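Niromum: a small word list of kitchen slang

README, last touched in July

Hi! This folder holds the Niromum list, which is a plain text collection of words that cooks, bakers and dishwashers use at work and almost never write down. I started it on the back of order pads and it got out of hand.

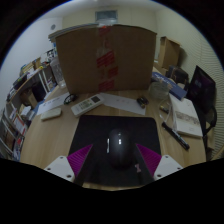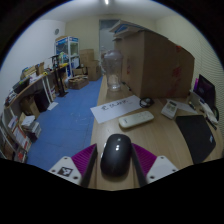 A mouse and a remote on the desk, both times.

Words and typing: Precious Ndlovu

What you get

There are 284 entries in the main file, words.txt. Each line has the word, a short meaning, the kind of kitchen I heard it in, and one sentence showing how a person would really say it. Tabs between the parts, no quotes. If you open it in a spreadsheet and everything lands in one column, tell the import box to split on tabs and you'll be fine.

The second file, maybe.txt, has 60 more that I've only heard once. Please don't mix them in! A few are probably just one cook's private joke (I have my doubts about "soup weather" meaning a slow shift, but I love it too much to delete it).

Where the words come from

I worked the line for years, first at Zallon, which was a big hotel kitchen, and then at Gatov, which was a bakery with one oven and a lot of shouting. Of the main list, 105 entries are from the bakery. That's lopsided, I know. Bakers talk more at four in the morning than anyone should.

The rest came from friends and from people who wrote to me after I put up the first version. I asked everyone to give me the sentence first and the meaning second, and I'd do it that way again. When you ask for a definition, people go stiff and start sounding like a textbook.

Spelling

I had to make most of it up. Nearly all of these were only ever yelled across a room, so if you'd spell "hupside" with two p's, go ahead and send me a note. Alternate spellings go in the last column, split by a slash.

Things to watch out for

Some of it is rude. I marked those lines with an R so you can filter them out, but I left them in. It's English only, and it's mostly hot kitchens and bread, with very little on sushi, bars or food trucks. I also never wrote down when a word was first heard, which I regret, and I can't fix it now.

The Tekin version

Older copies were called Tekin and stopped at 200 words. If yours has "flat cat" listed twice, it's that one, so please grab the new file.

Using it

Copy it, print it, put it in your novel. I'd like a mention if you publish something, and I'd really like to read it! Corrections are welcome any time, especially for the entries under W, where I lost a page of notes and filled in from memory.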